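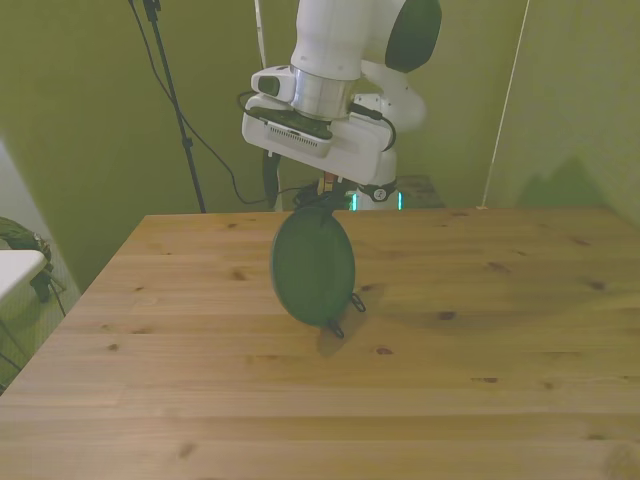
Chapter 12
Moisture Movement in Timber Furniture

12.1 Scope of the chapter

Timber is a hygroscopic material. It exchanges water vapour with the surrounding air until the two are in balance, and it changes dimension as it does so. Earlier chapters treated timber as a structural solid with fixed dimensions. From this point the dimensions of a component are treated as variables, and the joints between components are assessed on their capacity to accommodate the change.

The chapter deals with solid timber only. Veneered and laminated panels are covered in Chapter 16, where the restraint provided by crossed layers is analysed separately.

12.2 Terms used

Moisture content is the mass of water in a piece of timber expressed as a percentage of its oven-dry mass. Under this definition a value above 100 per cent is possible and is common in the sapwood of freshly felled softwoods.

Free water is held in the cell cavities. Bound water is held within the cell walls. The fibre saturation point is the condition in which the cavities hold no free water and the walls remain fully saturated. Loss of free water alters the mass of a board but has little effect on its size. Shrinkage begins in earnest once bound water is removed.

Equilibrium moisture content is the value at which timber neither gains nor loses water at a given temperature and relative humidity. Furniture kept in an air-conditioned office in Adelaide and the same furniture kept in an unheated shed near the coast will settle at different values, and the maker should establish the conditions of service before selecting stock.

12.3 Direction of movement

Movement differs along the three axes of the log. Longitudinal movement is small enough to be neglected in most furniture. Radial movement, measured from the pith towards the bark, is appreciable. Tangential movement, measured along the growth rings, is greater again and is often taken as twice the radial value for preliminary work. A backsawn board therefore moves more across its width than a quartersawn board of the same species.

The difference between radial and tangential movement also accounts for cupping. In drying, a backsawn board tends to become concave on the face that was farther from the pith.

12.4 Consequences for the tabletop

A wide top fixed rigidly to its underframe is the usual case of failure. The rails run parallel to the grain on two sides and across it on the other two. The end rails hardly change in length, whereas the top attempts to change in width above them. If the fixings allow no travel, the top will split along a glue line or a natural weakness, or the underframe joints will be strained.

Slotted brackets, timber buttons and elongated screw holes are all acceptable fixings. The slot must run across the grain of the top. Where one edge is required to stay in register, for example against a wall, that edge is fixed and the full allowance is provided at the other.

Surface finish slows the exchange of vapour but does not prevent it. Both faces should receive the same number of coats so that they respond at a similar rate.

12.5 Estimating the allowance

For a change in moisture content below fibre saturation, the movement across a board is estimated as

movement = width × unit movement × change in moisture content

where unit movement is the percentage change in dimension for each one per cent change in moisture content, entered in the calculation as a decimal fraction. Values for the principal furniture species are tabulated at the end of the chapter, with radial and tangential figures in separate columns.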